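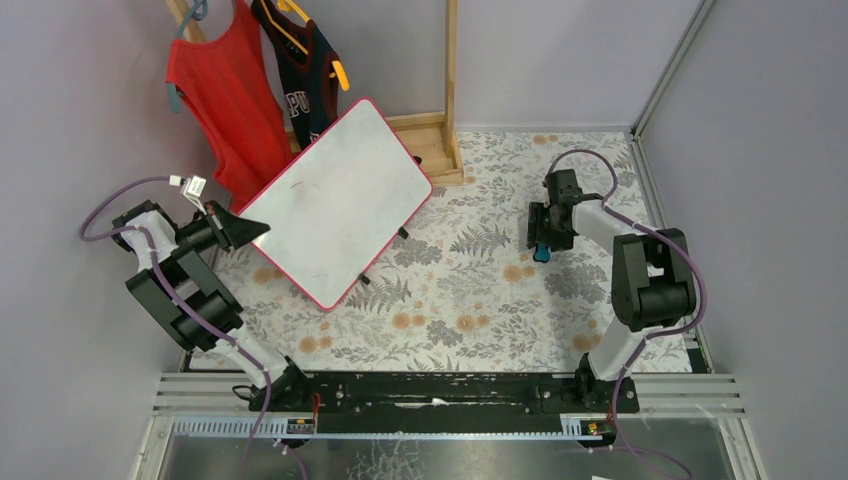
Chapter 7 is about flat goods and hanging goods and how the two share a small room. Flat goods are items that are wide and long but have little depth: boards, trays, mats, folded sheets, framed pictures. Hanging goods are garments and cloths that keep their shape best when held from the top. Most homes store both kinds, often within an arm's reach of each other, and most of the trouble described in this chapter comes from treating one kind as if it were the other. A board is a good item to begin with. The white one with the red rim has rounded corners, a slightly scuffed surface, and small black feet on its underside, and each of these features affects where it can be kept. The rim is the part most likely to touch a shelf or wall. The feet take up depth, so the board needs a wider slot than its thickness suggests. The scuffs show only on the broad surface, where another item could rub against it.

By the end of the chapter you should be able to sort the contents of a small room into flat, hanging, and boxed goods, choose a resting position for a flat item, and plan a rail so that garments can be reached without moving anything else. You will need a tape measure, a pencil, and the planning sheet from Chapter 6.

7.1 Three resting positions

A flat item can lie, lean, or stand.

An item is lying when its broad surface is parallel to the shelf or table. Lying is the most stable position and uses the most area. It suits cloth goods, which will slump in any other position, and it suits stacks of items that are all the same size. Stacks of mixed sizes should be kept low, with the largest item at the bottom. A stack that has to be lifted apart every day is in the wrong place.

An item is leaning when one edge rests on a surface and another edge or face rests against a support. Leaning takes up less area than lying and the item is easy to pick up. It is also the position that fails most often. The bottom edge can slide outward, especially on a loose cloth or a polished tabletop. If the support is soft, such as a row of coats, it gives way and the item changes its angle. Leaning is acceptable for a short time during work. For storage it needs a stop at the bottom edge.

An item is standing when it is upright and held on both sides. Trays in a divided cupboard are standing. So are records in a crate. Standing uses the least area of the three, but every item needs its own slot. Boards with feet, handles, or clips need a wider slot than plain ones.

In practice, people change positions without deciding to. A tray is put down flat on the counter in the morning, pushed up against the wall at noon, and left leaning there for a week. When you survey a room, write down the position each item is in now, then the position it should be in. Keep the two columns separate.

7.2 Hanging goods and the space below them

The rail is the part of a storage plan that beginners measure most carefully. The space below the rail is the part they forget. A garment on a hanger has a lower edge, and everything beneath that edge is usable space until the garment touches it. Sleeveless tops leave a good deal of room. Long coats leave almost none.

The Wandden survey, used throughout Part Two, recorded 794 storage places in rented rooms. Saadet Işık, who led the work, asked each household to mark what stood under its hanging clothes. In 100 of the rooms the answer was a flat item leaning against something. Işık's notes for one of these rooms are short: "Board against tops. Tops pulled forward. Cannot slide hangers."
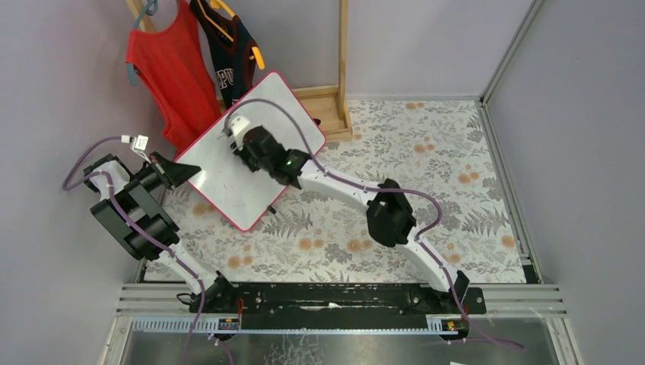
A garment pressed from the front or the side does not slide well along its rail. The hanger turns, the neckline pulls to one side, and the next garment has to be lifted over it. A print or a trim can also pick up marks from a hard edge. The remedy is to give flat goods a support of their own. In the Wandden rooms the most common one was a strip of wood fixed to the base of the rack, far enough forward to stop a bottom edge from sliding. Where the rack already has a base with raised edges, shallow items can often be stood inside it, provided the garments above clear them.

Measure the clearance with the longest garment on the rail. Use the hanger it normally hangs on, as hangers differ in the height of the hook and the slope of the arms. Write the figure on the planning sheet to the nearest half inch. Then measure the tallest flat item in its standing position and compare the two.

7.3 Work surfaces

A table near a rack is a work surface first and a storage surface second. Items placed on it should be on their way somewhere. A patterned cover hides crumbs and small stains well, and it hides small parts equally well. If you sort buttons, pins, or screws on a floral cloth, use a plain tray or a plain board underneath them. A white surface is useful here, and light smudges on it do no harm.

Covers that are not fastened will shift when a heavy item is dragged across them. Lift the item with both hands and set it down. If the item has feet, check that all of them are resting on the table and that none is hanging over the edge or caught on the base of the rack.

7.4 Worked plan: the Rosow room

The Rosow room has one rail 30 inches long, one table directly in front of it, and no cupboard. The household keeps tops and jackets on the rail and two boards and a tray wherever they fit. Draw the room to scale. Mark the lower edge of the garments with a dashed line. Place the boards first in the lying position, then in the standing position, and note which garments become harder to reach each time. A finished plan is given in Appendix B, but there is more than one workable answer, and plans that move the tray out of the room altogether are acceptable if you say where it goes.

Terms introduced in these sections: flat goods, hanging goods, lying, leaning, standing, stop, clearance, lower edge.

Section 7.5 takes up boxed goods and begins with the lidded crate.

Related chapters
Chapter 5: Measuring a Room You Cannot Empty
Chapter 6: The Planning Sheet
Chapter 8: Shelves, Brackets, and Loads
Chapter 9: Shared Closets (with the Dristik case)
Reader: Stöcker on Racks and Rails

Questions about this text: write to the Household Studies desk, Wandden Press | Copyright Wandden Press. All rights reserved. | Page updated 2020-01-08 | Back to top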